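The Irkari lantern night came back to Holteveo in June, and the flyers again called it a 400-year-old tradition. I grew up two streets from the river and I don't remember any lanterns before I was in middle school. My grandmother didn't either, and she remembered everything, including who owed her money.

The library has one folder on it. The oldest thing inside is a program from 40 years ago, printed by the Coelho bakery, with an ad for sweet rolls on the back. I'd love to see something older. I still went, and I stayed until the drumming stopped. The rolls were good, if smaller.

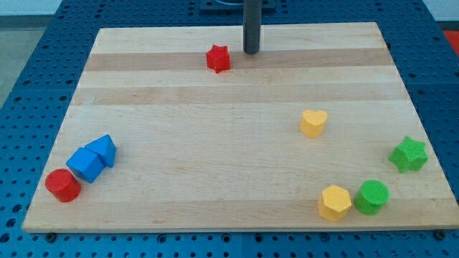
So where did the 400 come from? My best guess is the Iter travel booklet, which used the number first as far as I can find and gave no source for it.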